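Robot maintenance technician, part-time — Windau

Altine is hiring a technician to look after one outdoor mobile robot, Prendden, at our Windau test site. You will work alone on most shifts, with phone support.

The work:
Check wheels, drive belts and battery contacts before each run
Clean the camera window and reset its mount
Swap the battery pack below 37 percent
Log faults and replace worn parts — we stock nearly 70 spares

You need 2 years in machine repair and must be able to read a wiring diagram. Training on the Tzavaras motor controller takes 3 days and is paid.

Send a resume and one reference to the Altine office. Applications close 23/01/2023.

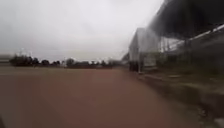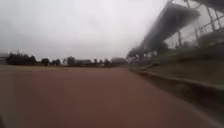 Open ground at the Windau site, with the roofed structure on the right in both views.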